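Blue Clips

A short story

Katherine said the old Dell was not worth the cost of the bus fare to bring it in. Said it twice. Giuliana brought it in anyway, on her lap, 76 bus, a cushion underneath.

It was her mum's. Somewhere on the drive was a folder called Ayala, and in the folder was the book. Maybe. Mum had talked about the book for seven years and then in March she stopped talking about anything much.
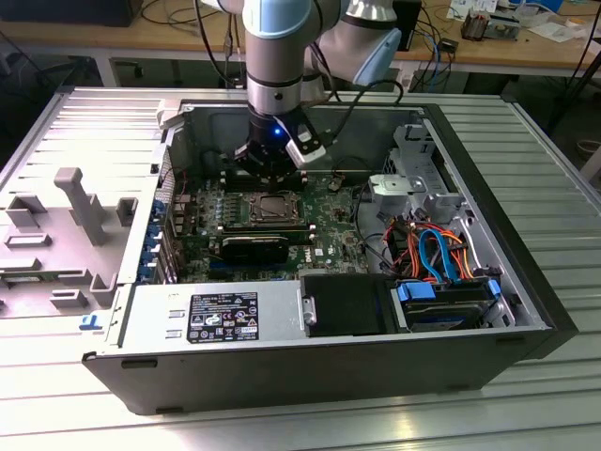 Athina Triantafyllou

Side panel off. Giuliana had never seen the inside of it. All those years under the desk with Mum's slippers parked against it, and inside it was green and blue and orange, like a kid's lunch.

"Which bit is the book?" she said.

Katherine pointed with a pen. The hard drive, there, down by the blue clips. That's all you need love. The rest can go.

"The rest is hers too."

"It's a motherboard."

"Well," said Giuliana. And then neither of them said anything for a bit, becuase of the word.

The fan heater clicked. Someone out the front was asking Aníbal about printer ink and Aníbal was being patient, you could hear him being patient through the wall. Katherine put the pen behind her ear. Took it out again.

"What was it about? The book."

"A woman who runs a ferry. I think she drowns. Or she doesn't - Mum kept changing it."

"Any good?"

"I don't know. She never let me." Giuliana leaned on the bench, metal, cold right through her sleeves. "She'd shut the lid when I came in. Not lid. You know. Switch the screen off."
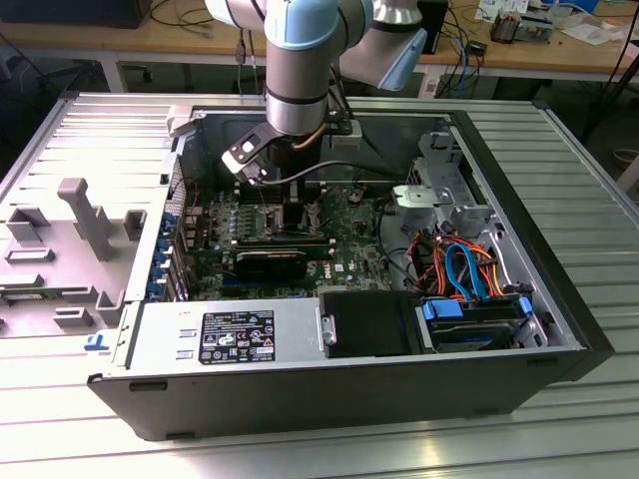
The Folder

Nine hundred pages, Katherine had guessed, for a joke, when she saw the size of it. It wasn't nine hundred pages. It was seven files and most of them were shopping.

Eggs. Bleach. Ring Rocío re: gutters. Then a file called Ferry, and in it the first chapter, over and over, each one a bit shorter than the last. The colour of the harbour went from grey to pewter and back to grey. In one the woman had a daughter. In the next one the daughter had a name, and it wasn't Giuliana but it wasn't far off.

She read standing up, coat still on. Katherine went and made tea and was a long time doing it.

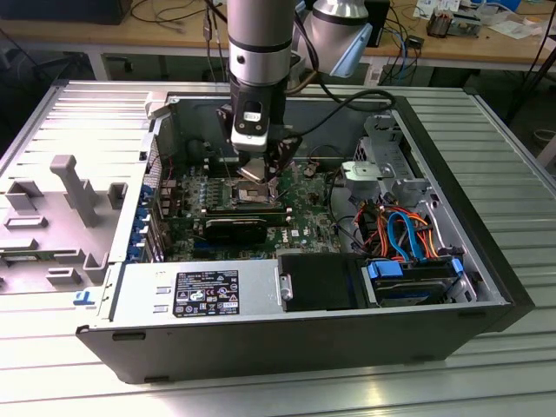 The last version was half a page. The ferry leaves late. The daughter is on the wharf, waving with the wrong hand because the other ones holding the shopping, and the mother thinks, I should of told her what time I'd be back. Then a gap. Then, eggs.

Giuliana laughed so hard she had to hold on to the bench.

"Good?" said Katherine, in the doorway, two mugs.

"She never finished it."

"Does she drown?"

"She's only just left." She wiped her nose on her cuff. "Can you put it all back? How it was. The clips and everything."

"It'll be slow as a wet week."

"Yeah," said Giuliana. "It always was."

Katherine looked at the clock, looked at the bench, gave her the tea. Then went to find the screws.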